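Week 3: The Celebrity Story as a Form
Course handout – please read before the seminar, and I do mean before

Last time we looked at who pays for entertainment news. This week we look at how it is put together, and why a story with almost nothing in it can run to 800 words and still be finished by people who swear they never read that stuff.

Bring a pen. Bring a celebrity story you have read in the past month, and don't pretend you had to go looking for one.
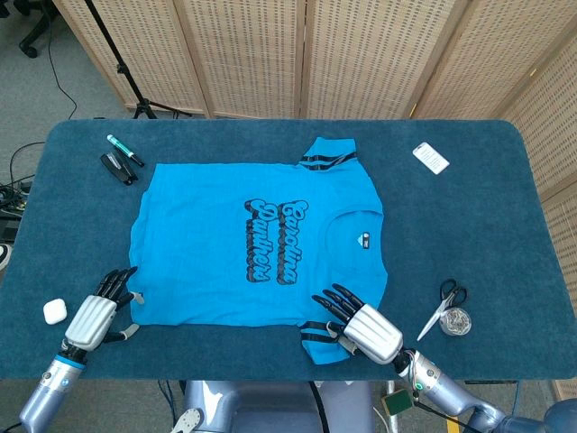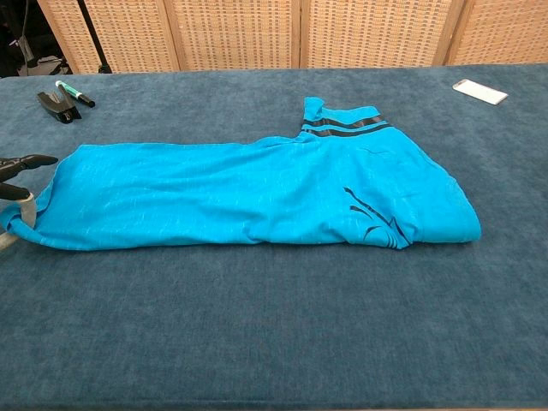 Light blue or turquoise T-shirts with black stripes, one laid flat and one folded lengthwise.

1. The unit of news

In most beats, a news item starts with an event. In celebrity coverage it starts with a sighting, a post, or a silence. The silence is the cheapest of the three. A star who has not posted for a while is "lying low," and a star who posts every day is "putting on a brave face." You will notice that no behavior is left over.

For the exercises we will use the running case from the course pack: the reality series Antal, its second-season couple, and the website Enomum, which covered their breakup as if it were a land war. The couple are called the Husband and the Wife in the pack, and we'll keep it that way. You will get attached to them anyway. Everyone does by the second extract.

2. Anatomy of the item

Take the first Enomum extract, the one about dinner in Murnham. It is 978 words long. Strip out everything that was already known, everything attributed to "fans," and everything that is a description of a coat. What remains is this: two adults ate at a restaurant and left in separate cars.

The parts, in the order they usually turn up:

The headline. It makes a promise the last paragraph will quietly break. Look for the verbs: "sparks," "fuels," "addresses," "breaks silence." A person can break their silence several times in one week without anyone asking when they put it back together.

The recap. Two or three paragraphs that retell the relationship from the start, for a reader who has presumably just woken up. This is where most of the length lives. It can be copied from the last item, and in the Enomum extracts it is, including the typo.

The source. "An insider," "a pal," "someone close to the couple." We'll spend half the session on this person.

The kicker. Usually a line saying that representatives have been contacted for comment. Check whether the item is ever updated. In the pack, none of them are.

3. The source problem

An unnamed source in a story about a city budget would be expected to know something about the budget. An unnamed source in a breakup story is expected to know how someone feels. Feelings are hard to check, and so nobody on the desk has to.

Possible owners of the voice:

– a publicist, working for either side
– a friend with a grudge
– a friend without one, who was asked a leading question at a party
– the star
– the writer, on deadline

Read the Clutthorpe extract (second in the pack) with this list next to you. The source says the Wife is "in a really good place" and "focusing on herself." Ask who benefits from that sentence. Then read it out loud and ask if anyone you know has ever talked like that about a friend.

Students always want to go straight to the last option on the list. Resist. Invention is less common than you'd hope, mainly as there is so much free material lying around. The publicist is the better bet, and a more interesting one, since it means the subject of the gossip may also be its supplier.

4. Fans as evidence

"Fans are convinced" can rest on a single comment. So can "fans are divided," though strictly that one ought to need two. In the third extract, Enomum quotes three comments under a vacation photo and builds a theory about a missing ring. One of the comments is a joke. One, as far as I can tell, is about a different show.

Some of you will argue that this is harmless, and that readers know how to take it. Fine, but then say what they take it as. A game? A serial? Company over lunch? Each answer gives you a different essay, and all of them beat the essay that says celebrity news is bad for society, of which I have read plenty.

5. The reader who knows better

The old view had the gossip reader as a dupe. The later view had her as a sly critic, winking at the page. (It was nearly always "her," which tells you something about both views.) The handout for next week goes into this properly. For now, keep in mind that a person can roll their eyes at a story and also want to know how it ends. I read all the Antal coverage for this course, for work, and I have opinions about the Husband.

6. For the seminar

Pick one paragraph from any extract and rewrite it using only what the writer could have known firsthand. Expect it to be short.

Mark every sentence in your own story as sighting, post, source, fans or recap. If a sentence fits none of these, bring it, we'll frame it.

Be ready to say which of the headline verbs does the least work. There was some shouting over "addresses" last year.

Written responses are due in November, one page, normal margins. The course pack is at the library desk under Murnham, after the first extract, as the system would not accept Enomum as a title.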